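Gromimmont Table Wax, 108 ml tin

We started making this wax for our own kitchen table, which had seen three children and a good many hot pans, and somehow it has grown into the thing people write to us about most. Horațiu Cozma still mixes every batch himself at Cârstea – he won't hear of anyone else doing it!
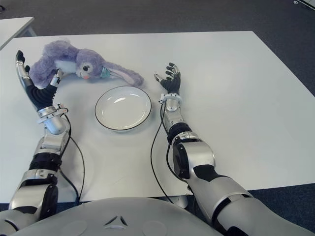
One tin goes a long way, so please start with less than you think. Rub it in with a soft cloth, leave it overnight and buff it in the morning. The clear wax is made for bare or oiled wood, and if your table is white, like the rectangular one in the photo, you'll want our Lavum cream, a gentler thing altogether that goes on with a barely damp sponge. Both smell faintly of orange peel (my favorite part).

The tin costs 68 lei, or 89 with a cotton cloth and a little brush for carved legs and corners. 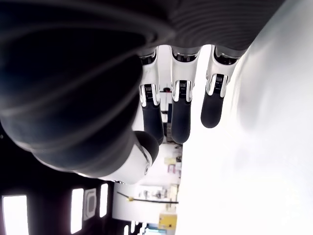
Delivery and refills

We post from Plondov every morning, and empty tins are always welcome back for refilling.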